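Ticket: Farbabweichung im Vilville-Shop, Artikelfotos
Status: gelöst
Gemeldet von: Iolanda Araújo
Bearbeitung: Brittany Dufour

Hallo zusammen, nach dem Update von Candeditz wirken alle neu hochgeladenen Fotos blass, besonders Rosa und Dunkelbraun. In der Vorschau stimmt noch alles, erst im Shop kippt es. Betroffen sind 93 Dateien.

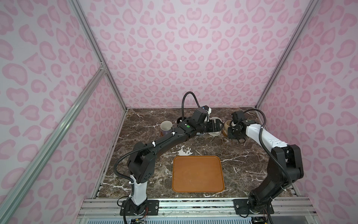
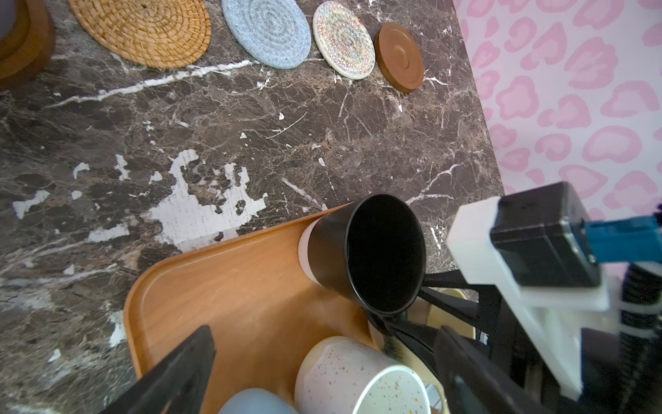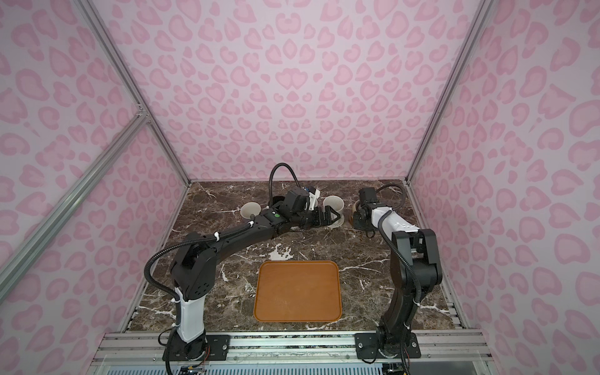
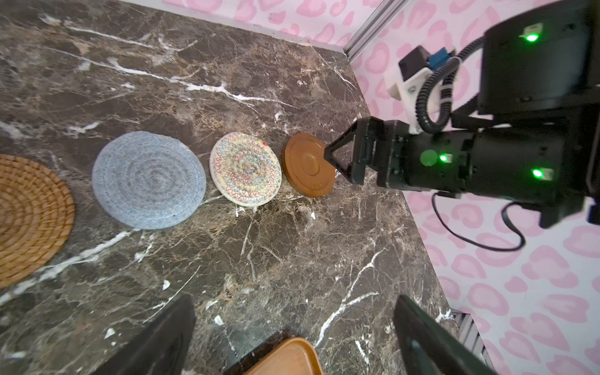

Marmorplatte in Dunkelbraun, Anhänge 1 bis 4

14:10 Brittany: Super, danke für die Originale, damit kann man richtig arbeiten! Cache geleert, Browser gewechselt, keine Änderung. Am Monitor liegt es also schon mal nicht.

14:35 Brittany: Spannend! Die Originale haben ein eingebettetes Farbprofil (Adobe RGB), die Shop-Versionen gar keins mehr. Der Browser nimmt dann sRGB an, und die Sättigung ist futsch. Der Verkleinerungsdienst Nghiêm wirft beim Skalieren sämtliche Metadaten weg.

15:05 Iolanda: Kann ich die Profile einfach behalten?

15:20 Brittany: Ja, aber schöner ist es, vor dem Skalieren nach sRGB umzuwandeln. Schalter "Profil konvertieren" gesetzt, Qualität bleibt bei 93. Testlauf auf dem Server Rirnthorpe mit 5 Dateien: Farben wie in der Vorschau, großartig!

16:00 Brittany: Stapel komplett neu gerechnet, Dauer fast 40 Minuten. Bitte einmal gegenprüfen, auch am Handy.

16:50 Iolanda: Sieht am Handy und am Rechner wunderbar aus, tausend Dank! Ticket kann zu.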